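Notebook, grasp planner / wrist camera
Mar 23, 2019

Glossy black mug day. Planner branch is Barkik, perception is still Zania, and the mug has opinions about both.
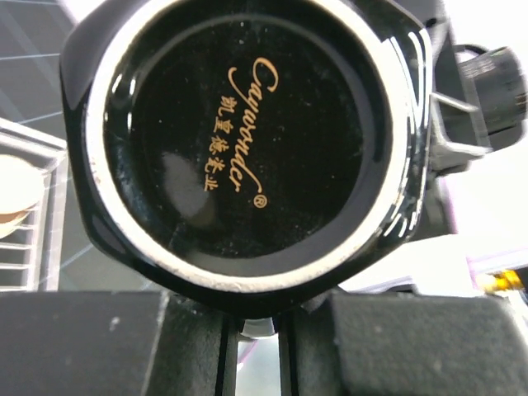

Zania's depth output should be thrown away the moment the fingers close, according to a comment left on the branch overnight, on the grounds that anything the wrist camera sees after that is too close to be worth a number. Fair point, and I half agree. The depth is garbage at that range. The color stream isn't, and it's the only thing on the wrist that can tell us whether the object has turned in the grip. So I'm keeping color and dropping depth after close. Config flag is post_close_depth, default now off. Comment resolved, or at least outvoted one to one.

What I wanted today: an in-hand rotation estimate good enough that the placer stops assuming the object is exactly how the planner imagined it. The planner has a rich imagination.

Method, such as it is. Fit an ellipse to the pale foot ring, take the center and tilt from that, then take rotation about the axis from whatever is printed on the base. The ring is a gift. Unglazed, chalky, doesn't shine, high contrast on both sides. The glaze is the opposite of a gift. First pass the edge finder ignored the ring completely and fell in love with the highlights down the outer wall, which are brighter and curve in a very persuasive way. It gave me a confident ellipse about a mug that doesn't exist.

Fixes, in the order I tried them:

Clamp the highlights before the gradient step. Helped a little.

Reject edges whose outside neighbor is also black. Helped a lot. The ring has black on both sides too, so I had this backward for most of the morning and was rejecting the ring. Sign flipped, moving on, we will not speak of it.

Robust fit, 1000 iterations max. It was 50 before, which someone (me, January) picked because it made the demo fast.

The chips in the ring don't bother the fit once it's robust. Neither does the dust on the glaze, although the blob detector would like everyone to know that it found all of it.

Rotation is the fun part. The gold script (Cayunder) is big enough and lopsided enough to give a clean main axis, and the line of smaller characters beside it settles which way is up. Without the second line I get 180 degree flips whenever the script is smeared by motion blur. With it, no flips on the replay set. I'm not reading the text, just matching against a stored patch. Before anybody asks: yes, this means it works on mugs whose bottoms we have already met. A blank base gets "rotation unknown" and the placer goes back to its old habit of hoping.

Replay numbers, old logs, 171 grasps:
ring found and fit accepted: 89
the rest: rejected

Not a number to frame. Most of the rejects are old exposure settings, with the background blown out so badly that auto gain has crushed the black into one flat puddle. Locked the exposure in the driver and wrote the value into the log header, where it should have been all along. Can't fix the old logs. Did briefly consider not counting them.

Timing problem, unrelated and more annoying. The estimate arrives late and Barkik happily plans on a stale transform, because the buffer hands back the latest thing it has without mentioning the age. Added a check: older than 1000 ms and the plan call refuses. Generous, I know. Tighten it when the estimator runs on the Etden box and not on my desktop, where it's competing with a browser.

Also found: the finger mask in Zania is for the old fingertips. The new ones are wide and matte black and eat the whole bottom of the picture, so the mask was leaving in a strip of finger on each side and treating the inner ridges as object edges. Redrew it by hand. The mask should be generated from the gripper model. It has been on the list long enough to have seniority.

Left to do
- merge exposure lock (driver branch first, or the header parser falls over)
- patch matcher: return a score, not a yes
- placer has to accept "unknown" without logging it as an error every cycle
- ask the Bittencourt people whether their calibration file is in meters this time
- rerun the replay with the new mask before believing anything above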